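Guides > Liltent Draw Manager > Setting up a cup draw

Section 4: Your first draw

Welcome back! By now your clubs should all be loaded, so we can get on to the fun part, sorting them into pots for the Larindale Cup (or whatever your own competition is called).

1. Open Draws, choose New, and type in the name of the cup.
2. Pick the number of pots. Most soccer leagues like 4, and that's what we'll use for the rest of this section.

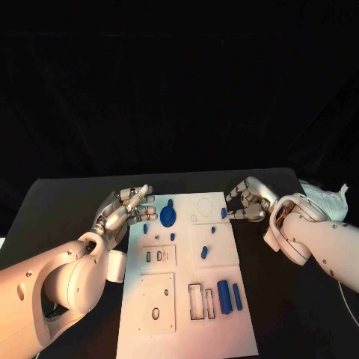 Fig. 11. Two hands at the white board.

3. Drag each club into its pot, strongest sides first. Take your time over this, and do have last season's table open beside you.

Note: Clubs with a bye, like Grerkent in our sample file, go in the Bye tray at the bottom.
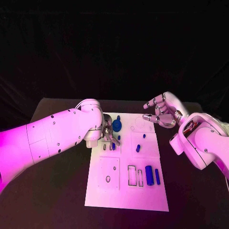
4. Set your "keep apart" pairs. Luana Furtado, who runs the cup at Larindale, always keeps neighboring clubs apart until round 3, and it makes for a lovely later stage!

Caution: Once you press Lock Pots, you can't move a club without starting the draw over. 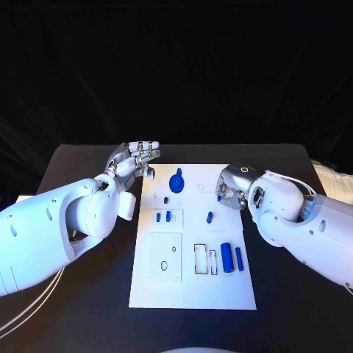 5. Press Lock Pots, then Test Draw. Run it 2 times at least, and check that every club has an opponent or a bye before you go on to Section 5.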